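Re: [glass-and-tins] What do you do with the good bottles?
From: Bindu Pisharody
Date: 25 November 2022
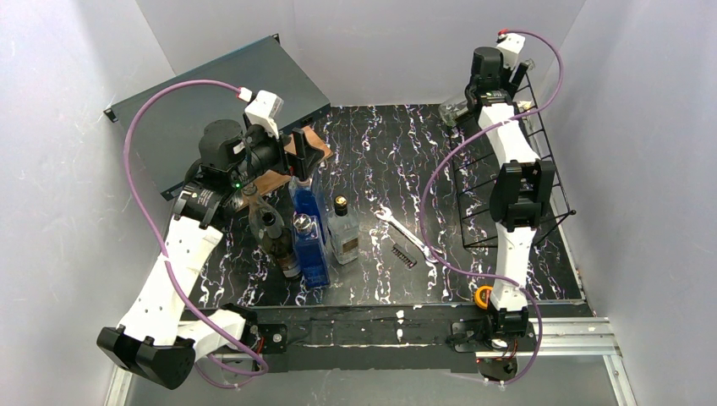

Right, the bottle question. I have been keeping empties for longer than I've been keeping receipts, and my accountant would tell you which of the two I do properly. My advice is to drag them all out onto a table in groups and look at them together before you make a single decision, as a bottle on its own will always talk you into keeping it. My latest short group is five: two blue ones that nearly match, the tall square-bodied one and the one with the metallic cap, a clear one with a narrow neck, a dark brownish-green one with rounded shoulders, and a clear rectangular one still wearing its gold and black cap and a pale label. I was going to part with three. I have so far parted with none, but I feel very organised about it.

Your message again, so people joining the thread can see what set me off:

> Hi all,
> We moved to Staniforth in August and I've only now got to the
> boxes marked KITCHEN MISC, which are all bottles. Gin, oil,
> cordial, some I can't put a name to. My husband says recycle the
> lot. I say some of them are too nice. He says that's what I said
> about the jars.
>
> Questions for the list:
>
> 1. How do you get the labels off without wrecking the glass or
> your fingernails?
> 2. Is there any way of getting rid of the smell in a bottle with
> a narrow neck? I can't get a brush down there.
> 3. Does anybody want coloured glass, or is that just me?
> 4. How do you decide what stays??
>
> Thanks, and sorry if this has been covered. I did search the
> archive but it mostly came up with people arguing about lids.

It has been covered, and it also mostly came up with people arguing about lids. I was one of them. I stand by all of it.

1. Labels.

Depends on the glue. Older paper labels come off in a sink of hot water with a bit of washing soda, left overnight, and you can wander past in the morning and fish them out like tea leaves. The newer ones that feel slightly plastic will sit in that sink for a week and laugh at you. Those want to be done dry. Fill the bottle with hot tap water, put the cap on, wait a few minutes, then peel from a corner very slowly. What's left behind is sticky, and cooking oil plus bicarb in a paste shifts it. Leave the paste on for half an hour, go and do something else, then rub it off with an old sock.

Do not use a paint scraper. I know somebody is about to reply saying they use a paint scraper. I have a green flagon with a long scratch down the front that says otherwise.

You are also allowed to leave the label on. I used to be quite strict about this and have softened. A plain glass rectangle is a bit anonymous by itself, and if the label's clean and not peeling I can't see what's gained.

2. Smell.

Uncooked rice and warm soapy water, a tablespoon of rice or so, thumb over the top, shake like you mean it. Rinse until the rice stops coming out, then rinse again for the grain that's hiding. For oil bottles do it twice with proper dish soap. After that, the thing most people skip is drying. A narrow neck holds damp for ages. I stand mine upside down in the dish rack overnight and then right way up on a windowsill for as long as it takes, and no cap goes on until I can't see any fog at all. Cap a damp bottle and you'll be opening something in six months that smells like a swimming bag.

Caps get washed separately. If there's a cork or a foam liner and it smells of gin, it will go on smelling of gin. I've made my peace with that in one case and put vinegar in it.

3. Coloured glass.

It isn't just you. Blue goes fastest whenever there's a swap on, followed by anything with a square body, because they sit against each other on a shelf without a gap. Brown and dark green are harder to shift and in my view the more useful, as they keep light off oil and vanilla. I make vanilla every year and it lives in the ugliest brown bottle I own.

The swap table at Skilstead is still going. Last time I was there they were asking 80 cents for small ones and two dollars for anything blue, and a man was selling a box of 38 identical sauce bottles as a job lot and would not break it up for love or money. I asked twice. The same people now do a drop-off at the Broltodach hall, though I haven't tried it and can't tell you whether they're fussy about labels.

If yours have chips at the lip, don't take them. They'll only hand them back to you in front of people.

4. What stays.

This is where I'm least qualified, given the above, but the rules I recommend to others are these. If it doesn't have a cap that fits, it's a vase, and you should ask yourself how many vases you need. If you can't get your pouring hand around it when it's full, it will live at the back of the cupboard. If there are two nearly the same, keep the one that's easier to fill. And give the whole lot one shelf, measured, and when the shelf's full something has to leave before something comes in. Mine is 1300 mm long, and there is a second shelf underneath that we don't discuss.

For moving house (too late for you, I realise, but others may be packing before Christmas) I've had good luck with the divided Rirer cartons from the hardware shop. Upright, caps on, a tea towel between every second one. Don't write KITCHEN MISC on the side. Write BOTTLES, and then whoever's carrying it has been told.

Your husband may be right about the jars, incidentally. I'd need to see the jars.

To the moderator: could the lids thread please be closed? It's been going since before I retired and I keep being tempted back in.

Bindu

PS – if one of the ones you can't put a name to is a small clear hexagonal bottle with raised ribs on three sides, please write to me off list before you do anything rash. I have one and would like the other.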